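Mornora (novel series)

Filed under: Romance, Rural and small-town, Series guides
Last updated August 20, 2021

Mornora is a series of small-town romance novels by Ezekiel Kincaid, set in and around a made-up sheep and wheat town of the same name. I look after the entry for it on this wiki, and I should say up front that I'm a fan, so if you're after a cool and distant summary you may want to skip down to the book list. Everyone else, put the kettle on.

Overview

The town of Mornora has a pub, a silo, a swimming pool that opens in December, and 1259 people according to the sign on the highway. That sign turns up in every single book. Kincaid changes the number when somebody is born or leaves, and readers (me included, I've got a notebook) keep track of it. The number above is the one on the first page of the first novel, and it's the one most of us mean when we talk about "the sign".

Each book follows a new couple, with the older couples popping up in the background, usually at the pub and usually with a baby on one hip. You can read them in any order, though I'd start at the start. The love stories are on the sweet side. Doors close. There's plenty of longing over fence posts, and one kiss in a shearing shed that I've seen people on the forum quote from memory.

Background

Kincaid grew up in Lyons, a dairy district, and has written in his newsletter that he began the first book on the backs of feed invoices while he was working nights at a milk depot. He'd been reading his grandmother's paperbacks since he was a teenager and wanted to write one where the farmer was hopeless at talking and the book didn't treat that as charming the whole way through. I love that about him! His heroes have to learn to say things out loud, and it takes them about as long as it takes real people.

The first manuscript went out to a string of publishers and came back from all of them. It was picked up in the end by Eltside, a small press that mostly did cookbooks and local history at the time. Gus Sorensen edited it and has edited every one since. Sorensen asked for two big changes. The heroine, Bridie, was originally a florist and became the new vet, and the ending was moved from a wedding to the week after one. I've read the sample of the old ending that went out to newsletter subscribers and I reckon Sorensen was right, although the flower shop had some lovely bits in it.

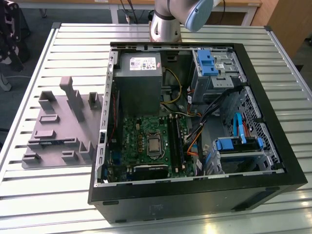

The name Mornora doesn't mean anything, by the way. People write in to ask. Kincaid wanted something that looked right on a railway platform and said he tried out a whole page of them, crossing off anything that belonged to a real place.

Setting

The town sits on a bend of a river that's dry for half the series. The main street runs from the silo to the showground, and the shops on it are the same from book to book, apart from the bakery, which burns down in the third novel and reopens as a bakery with a bookshop in the back. (I'd move there tomorrow.)

Out of town, most of the action happens on one of these places:

Harrow Flat, the sheep station belonging to the Tully family. Book one and a good half of book four.

The Fukura place, an orchard run by three generations of the one family. It's introduced as the spot where everyone buys their apples and becomes the heart of the series from the second book on. Kincaid gives the grandmother, Mrs Fukura, all the best lines, and she's never wrong about who's going to marry whom.

The old schoolhouse, which gets sold, lived in, fought over and finally turned into a clinic.

There's a map in the front of the later editions. It puts the pool on the wrong side of the highway, and I've never been able to find out if that's a mistake or if the pool was meant to have been there all along. The text of book two has Hana crossing the road to get to it from the pub, and the map doesn't allow for that.

Main characters

Bridie Calloway. The vet. Comes to town on a short contract and keeps not leaving. Short temper, very good with horses, terrible cook.

Will Tully. Inherits Harrow Flat and a heap of debt. Says perhaps forty words in the first five chapters. He gets a lot better.

Hana Fukura. Heroine of the second book and my favourite of the lot. She comes home from the city to help with the harvest and finds that her dad has hired her old debating rival as a picker. They argue through the whole season, up ladders, and it's glorious.

Callum Reid. The rival. Funny and a bit vain, and much kinder than he lets on.

Dot Marsh. Publican. She doesn't get a romance until the fifth book, when she's 61, and the letters page of the newsletter went wild over it. I cried on a tram reading that one.

The dog. Named Invoice. Belongs to Will, goes wherever it likes.

Themes and style

Readers who come to Mornora from glossier country romances sometimes find it slow. Fair enough. Kincaid likes work, and he'll give you two pages on crutching sheep or thinning fruit before anyone so much as brushes a hand. What he's doing, I think, is letting you watch people be good at something, and by the time the hand gets brushed you're as gone on them as the other character is. The orchard chapters in book two are the best example. Callum falls for Hana while she's grading apples and telling him off, and there isn't a single line where he says so.

Money matters in these books too. Characters worry about loans, about rain, about whether the ute will last until the wool cheque. The big break-up in book four is over a mortgage, and neither of them is being silly. A few reviewers have grumbled that it takes the shine off. I'd say it makes the happy endings feel earned, but I've had that argument on the talk page and I'm not going to have it again down here.

The humour is mostly in the dialogue. Kincaid writes good group scenes, and the pub trivia night in the third book goes for a full 15 pages with six people talking over each other and you never lose track of who's who.

Faith comes up lightly. There's a small church, a minister who coaches netball, and a couple of characters who pray when things go bad, but these aren't marketed as inspirational romances and the forum tends to get a bit cross when they're shelved that way.

The books

The Sign at Mornora. Bridie and Will. The one with the shearing shed.
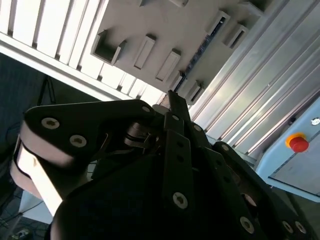
Windfall Season. Hana and Callum. Orchard, ladders, arguing. You can start with this one if sheep aren't your thing.

A Light in the Bakery. Josie, who bakes, and Anders, the insurance assessor sent out after the fire. I wasn't sold on an insurance assessor as a romantic lead and I was wrong, he's a darling.

What the River Owes. Back to Harrow Flat with Will's younger brother Pete and his ex-wife, Carmel. A second-chance story and the saddest of the bunch. Have tissues and don't read the last third in public.

Last Drinks at Dot's. Dot Marsh and a retired train driver. Shorter than the others and the warmest.

There are also two short stories, "Invoice Goes Missing" and "The Pool Opens", both sent to newsletter subscribers and later tucked into the back of the paperback of A Light in the Bakery. If you've got a first printing you won't have them.

Reception

The first book sold quietly. Most of us found it by way of libraries, and the forum's oldest thread is somebody asking whether anybody else had read "the one with the town sign". Windfall Season did a lot better, helped along by book clubs, and Eltside put out new covers for both after that. The new covers have orchards and sunsets on them. The old ones had a plain drawing of the sign, and second-hand copies get snapped up fast by people who like their shelves to match.

Critics who've written about the series tend to single out the secondary characters. The most common complaint, apart from the pace, is that the city is always the bad place that people come home from. Kincaid took that on the chin in one of his newsletters and Last Drinks at Dot's does send its couple off to the city for a long weekend, where they have a lovely time and eat too much.

Audio and large print

The first two novels are out on audio. The reader does a beautiful Mrs Fukura and a slightly odd Will, who sounds a good ten years older than he should. Large print editions exist for all five, and they're the ones most likely to be sitting on the shelf at your local library.

Notes for editors

Please don't add sign numbers from memory, look them up and put the chapter in. Spoilers for What the River Owes go on its own page. And if anyone has the early edition of the map, before the pool went wherever it went, leave me a message on the talk page.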